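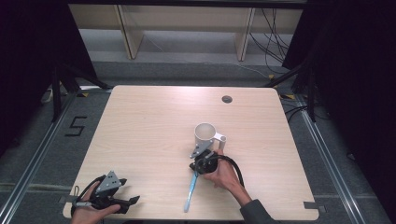

Two-handed tabletop recording with hand-held grippers, head view.

Rezende Session Tools
Software for recording, aligning and checking hand-held gripper demonstrations
Version 2.5

Overview

Rezende is a desktop package for teams that record manipulation tasks with hand-held grippers and train control policies from the result. It takes the video from each gripper and from the head camera, puts everything on one clock, works out where each gripper was at each moment, and writes episodes that a training job can read directly.

The package has three programs. Rezende Record runs during the session. Rezende Align runs afterward, on the same computer or on a server. Rezende Review is the viewer, where an operator trims episodes, marks failures and adds task labels. All three use the same project folder, and you can run Align from the command line without installing the other two.

Recording

Record accepts up to five video streams at once. One hand or two can be used; the hand count is set per project and can't be changed after the first episode is saved. Episodes start and stop from the keyboard, a foot switch, or a fixed closing pattern of the gripper fingers (two quick closes by default). The pattern is cut from the saved episode automatically.

Each stream has its own dropped-frame counter on the main window. If any stream falls more than 10 frames behind, the episode is flagged but not stopped. Flagged episodes are kept in a separate list and can be restored in Review.

Free disk space is checked before each episode. Record will refuse to start if less than 2 GB is available.

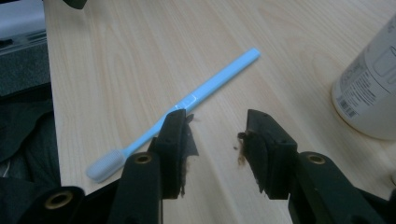
Finger opening is measured from the gripper camera, with no encoder needed. Align finds the two fingertips in every image and converts the distance between them into an opening value, using a short calibration clip made once per gripper. Make a new clip whenever finger pads are changed or have worn enough to alter their outline. Old calibration clips stay with the episodes they belong to, so earlier data doesn't shift when you add a new one.

Thin objects lying flat, such as pens, brushes and cutlery, are a common source of bad contact labels. Version 2.5 has a separate threshold for them, found under Project > Contact > Low profile. It is off by default. Turn it on before running Align, or rerun the contact step alone with the option --contact-only.

Alignment and tracking

Streams are matched first by hardware timestamp and then by motion. If a device has no usable timestamp, Align will use motion alone, but the episode must then include at least 10 seconds of movement. Gripper position is computed from the gripper camera and, where available, its motion sensor. Head camera position is computed the same way and written to the same coordinate frame.

Plain tabletops with little texture can cause tracking to drift. Keeping fixed items in view at the edges of the work area usually helps. Align reports a tracking score for each gripper, and episodes under the project limit are left out of the export unless you choose to include them.

Planning check

The planning check replays a recorded path on a model of your arm and reports joint limits, speed limits and self-collisions. Models are included for the Skudirden S5 and the Raldale two-arm bench. Other arms can be loaded from a URDF file. The check doesn't know about objects on the table unless you add them as boxes in the project's workspace file.

For two-handed tasks both paths are checked together. An episode that passes for each arm alone may still fail as a pair, and the report lists these cases under their own heading.

Export

Episodes can be written as HDF5, Zarr, or plain folders of images with a CSV file. Image size, frame rate and cropping are set at export, so the original recordings aren't changed. Export jobs can be paused and resumed.

System requirements

Operating system: Ubuntu 18.04 or 20.04, 64-bit
Memory: 16 GB for Record and Review, 32 GB for Align
Graphics: NVIDIA card with 8 GB of memory (Align only)
Storage: some 150 MB per minute of two-handed recording at default settings
Ports: one USB 3.0 port per camera, hubs not supported

Licensing

Licenses are sold per recording station. Align and Review may be installed on any number of machines at the same site. Updates are included for the first year. Users of Sarkden Capture can open their old projects in Rezende 2.5 after running the converter in the Tools menu. Converted projects can't be opened in Sarkden Capture again, so keep a copy.

Known issues

Review may show the left and right gripper streams in swapped positions if the cameras were unplugged between episodes. The saved data is correct. Restart Review to restore the order.

The foot switch is not detected if it is connected after Record has started.

Page last updated December 14, 2020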